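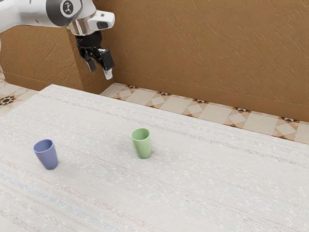

4.2 Stacking Cups in Simulation

We chose cup stacking as our second task for a simple reason, and it is one that anyone who has tidied a kitchen will understand. Two tapered cups look easy to nest, yet a small sideways error at the rim is enough to make the top one tip or jam. In our simulator the policy is given a short instruction (for example, "put the green cup in the blue cup") and has to work out the rest from its camera views. We trained it on 2,847 simulated demonstrations, most of them patiently collected by Khairul Tarigan and Anjani Wijaya, and we held back 144 starting layouts for testing.

The wrist view turned out to matter a good deal more than we had expected when we first sketched the Hirnilo policy. From a fixed camera, one cup can easily hide part of the other, and the arm itself often gets in the way.
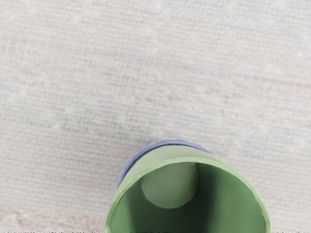
Figure 5. Close view from above of the green cup, with a periwinkle band showing beyond its rim.

With views like this one, the policy must judge depth largely from shading and from the curve of the rim, and we were pleased to find that it copes fairly well. Grasping is a different matter, and we spent many happy and unhappy hours on it. Our gripper takes hold of a cup by its wall, so one finger has to go down inside the mouth

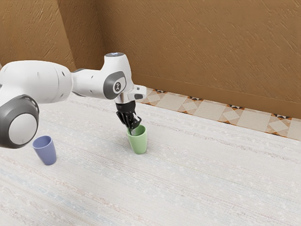
of the cup before it can grip, and the policy has to settle on a height before it closes. Going too deep leaves little room to let go later. Of the 144 test layouts, 59 were set aside as hard cases, with the cups placed close together, and we report these separately in Section 4.3.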